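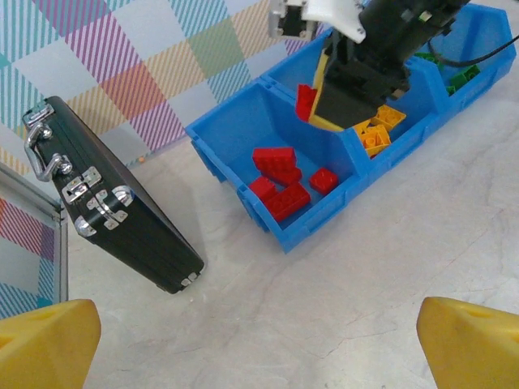 Sorting toy bricks by color with two arms, and I'd like opinions on how to collect the next batch of demonstrations before I sink more evenings into it. The job is simple to state. Bricks start on the floor of the cell, and each one has to end up in the compartment with its own color. I drive both arms by hand and record everything. So far I have 158 episodes and I've thrown out 21 of them, mostly for dropped frames. What bothers me is the wrist view. Red, yellow and green each have their own compartment and look very clear from there, but once the other arm's gripper is over the bin it covers a good part of the middle compartment, and you get moments like the red brick standing up against the divider between red and yellow where I can't say from that view which side it belongs to. A person would wait for the arm to move. The policy has to guess.

Two questions. Do I label episodes like that as failures, or keep them and let the overhead view sort it out? And do I vary the background now or later?

tfyuen
Posted May 11, 2018

----------

marlpit

Keep them. If the brick ends up on the right side at the end of the episode, it's a success, whatever it did on the way down. You are recording behavior, you aren't grading it for style. If you drop every episode where something leans on a divider, you end up with a set where bricks never lean on dividers, and then the first time one does the arm has no idea what to do.

What are you using for the action labels, joint positions or gripper pose?

----------

tfyuen

Joint positions, both arms, plus gripper width. I log the command and the measured value separately.

----------

susmani

I disagree with marlpit, at least partly. There is a difference between a brick that leans and a brick that leans and then gets fixed. The second kind is worth a lot. The first kind, where the operator lets go and moves on to the next color, teaches the arm that letting go near a divider is fine. We had this with bottle caps at Prendarmont. Our operators got faster over the weeks and also sloppier, and the trained policy copied the last week's habits more than the first week's, since there were more episodes from the last week. We split the set in two and retrained without the sloppy half and the placement got better with less data.

My rule now is a third label. Success, failure, and "success with correction." You can always merge the last one back in.

Sobia Usmani

----------

marlpit

A third label is fine if one person does all the labeling. With two people it falls apart, they never agree on what a correction is. Is opening the gripper a second time a correction? Is nudging?

----------

susmani

We wrote it down. Any contact with a brick after it has been released counts as a correction. It took one line on the sheet and we had very few arguments after that.

----------

tfyuen

That rule I can use. I'm the only operator at the moment but Chung is going to take half of the next batch, so there will be two of us.

To give a better idea of the layout, this is from the fixed camera. Bin toward the back, right arm doing the picking, two reds left on the floor.
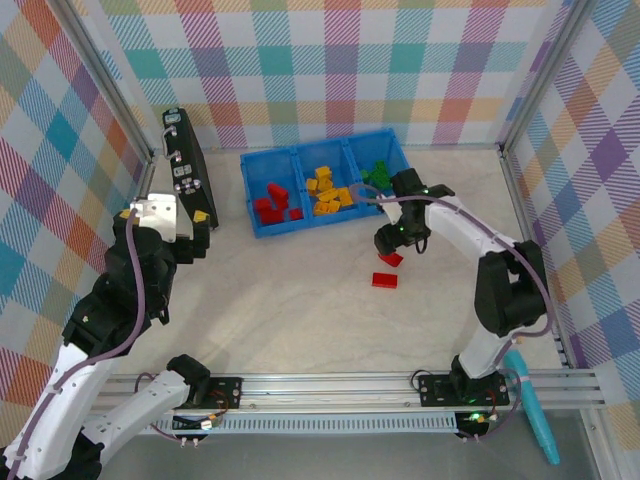 I have been ending the episode when the last brick is let go. The arms go back to their rest pose afterward but I don't record that part. It keeps the files short. The drawback showed up in the first test run: with every brick in the bin the arm stayed over it and kept opening and closing, because it had never seen an episode go past that point.

----------

oldgantry

Record the return. Everybody skips it the first time and everybody goes back and does it. It costs you two or three seconds an episode. If you don't want to redo the old ones, collect 50 or so short episodes that start with all the bricks sorted and the arms over the bin, and contain nothing except going home. Mix them in.

Also, do you always do the reds last? If green is always first and red is always last, the policy will learn the order and not the color. Swap the colors between compartments once in a while too. Put the yellows on the left for a day. At the moment "red goes left" and "red goes with red" look exactly the same in your data.

----------

tfyuen

I don't do them in a fixed order on purpose, but I looked through the logs after reading this and I do finish with red more often than not. The reds are easier to leave for later when they are lying on the right side, near that arm's base. I'll make a list of orders and tape it to the desk.

I don't want to swap compartments. For this job red goes left, always. It's a fixed rule and I'm fine with the arm learning it as one.

----------

oldgantry

Then it's your call, but turn the bin around or shift it a bit from time to time. Otherwise it learns a spot on the floor, and the bin only has to slide a little for everything to land on the divider.

----------

kettle_drum_9

On the background. I would strip that plaid out today. Pink and yellow and green bands all over the walls, and you are asking the thing to find yellow and green bricks. Hang gray cloth. You want the easy version to work first.

----------

susmani

I would leave the plaid. The wall colors are pale and the bricks are strong, and a busy wall is a better test than gray cloth. If it works in front of plaid it will probably work in front of gray. It doesn't go the other way. We trained in front of plain white for a whole September and the model fell over when someone parked a cart behind the table.

What I would move is the black case by the left wall. If it stands in the same place in every episode, the network can use it as a landmark. Move it between batches, lay it flat for some, take it out for some.

----------

kettle_drum_9

Working in front of one plaid is working in front of one plaid. It's a fixed background like any other, it just has more colors in it. If you want variety you need several backdrops, and nobody with 158 episodes has enough data for that. Gray first.

----------

marlpit

kettle_drum_9 has a point about it being one background. I still wouldn't change it in the middle of a set, though. Finish this set, then change it and collect a second one, and keep them in separate folders.

----------

tfyuen

Right, so the plan for the next batch is as follows.

Same walls until this set is done. Case goes somewhere different every session. Bin gets shifted between episodes, and I'll mark the positions on a sheet so Chung and I cover the same ones. Color order comes from the list. Record until both arms are back at rest. Third label, using the contact rule from susmani. The old episodes get relabeled for that too, I can do it from the fixed camera video.

For storage I had set the recorder up for 3,000 steps per episode at most, and with the return added a few of the long ones will hit that, so the limit goes up.

One thing I still don't know is what to do with the wrist images when the other gripper is in the way. Would you mask them?

----------

susmani

No masking. Feed all the views in and let it work out which one to trust. If you mask by hand you will have to mask at run time too.

----------

oldgantry

Agree with that. But when you drive, try to get the idle arm out of the way before the other one releases. It makes the wrist view cleaner and you should want the policy to move that way in any case.

----------

tfyuen

OK. I'll tell Chung the same. I'm running ten episodes with the new rules tonight and will post the success numbers when the retrain is finished.

Tien-fu Yuen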